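Ikbridge Support
Ticket 1951
Subject: Sync client stalls on large folders after July update
Product: Wondavier Desktop Sync
Status: Closed
Priority: Normal
Opened by: Hideaki Sugawara, Thibodeau
Assigned to: Tier 2

Initial report

After the July client update, sync on one workstation stops partway through the shared Projects folder. The tray icon keeps spinning and the status line reads "Checking for changes." No error is shown. Other workstations in the office sync the same share without trouble. The user can open and save files locally, but nothing saved after 9:40 a.m. has reached the server. Pausing and resuming does nothing. Restarting the machine gets a short burst of uploads and then the same stall.

Environment

Windows desktop, wired connection, local account with admin rights. The sync folder is on a second internal drive formatted NTFS. Antivirus is Vultell Endpoint, managed from the office console. No proxy. Free space on both drives is well above the warning level.

10:15 a.m. Tier 1

Asked the user to sign out of the client, sign back in, and let the first scan finish. Scan started, ran for a few minutes, and stalled at the same subfolder as before. Asked for a log bundle from Help > Collect Logs. Bundle received.

10:50 a.m. Tier 1

Log shows the watcher thread starting normally and the first scan queueing files. After that the same line repeats until the client is closed:

WARN queue: depth 4000, limit reached, waiting for drain

The queue never drains. Escalated to Tier 2.

11:20 a.m. Tier 2

The queue limit is a fixed value in this version and should not be a problem by itself. Files go in at one end and are removed when the upload worker confirms them. In this case the worker is alive but is not confirming anything. Turned on verbose logging with the user and repeated the scan. The worker picks up a file, opens it for reading, gets a sharing violation, puts it back at the end of the queue, and moves to the next one. Every file in the one subfolder does the same thing. Since retried files count against the limit, the queue fills with them and new files are never added.

The subfolder in question is Photos\Bench. It holds image files copied over from a memory card. The user confirms they open in the default viewer.
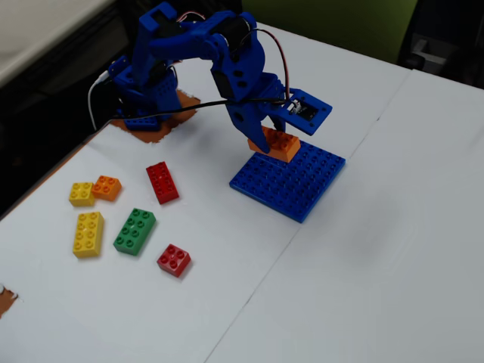 Copied one of the stuck files to a test account on a clean machine running the same client version. It uploaded on the first attempt. Checksum on the server matched the local copy. File damage ruled out, as are file type and name length. The problem is on the workstation.

12:05 p.m. Tier 2

Had the user close everything except the sync client and run the handle check:

wvtool handles --path D:\Sync\Projects\Photos\Bench

Output lists one process holding the files open, the Vultell scan service. Asked whether any antivirus policy had changed. User was not sure and said he would look at the console after lunch.

1:30 p.m. Customer reply

"Console shows the workstation was moved to a different policy group. The new group has deep scan on for secondary drives. The other machines keep their sync folder on C, so they would not be affected. I have not changed anything yet. Should I turn deep scan off for the whole group? Hideaki"

1:45 p.m. Tier 2

Please leave deep scan on. Add a process exclusion for the sync client and a folder exclusion for its cache, then push the policy and restart the sync service. The cache is at:

C:\ProgramData\Wondavier\cache

The Projects folder itself does not need to be excluded.

Also lower the upload batch size from 1000 to 800 under Settings > Advanced > Transfers. This is a temporary setting. It leaves room in the queue for new files while the old ones are retried.

2:25 p.m. Customer reply

"Exclusions added and pushed. Batch size changed. Service restarted. It got past Photos\Bench and is working through the Drawings folder now."

3:40 p.m. Tier 2

Reviewed a second log bundle. No sharing violations after the restart. Queue depth rises during the scan and returns to zero. The morning's edits are on the server with the correct modified times. Two conflict copies were created for a spreadsheet edited on two machines during the stall. User has been told where to find them and will merge by hand.

Cause

Antivirus deep scan held files open on a secondary drive. The client retried the locked files without a delay and counted each retry against the queue limit, which blocked new uploads.

Follow-up

Defect filed with development for the retry behavior. Locked files should wait in a separate list and the tray should show a warning. Batch size can go back to the default once the fix ships. User asked to be notified by email when it does.

Ticket closed with customer's agreement.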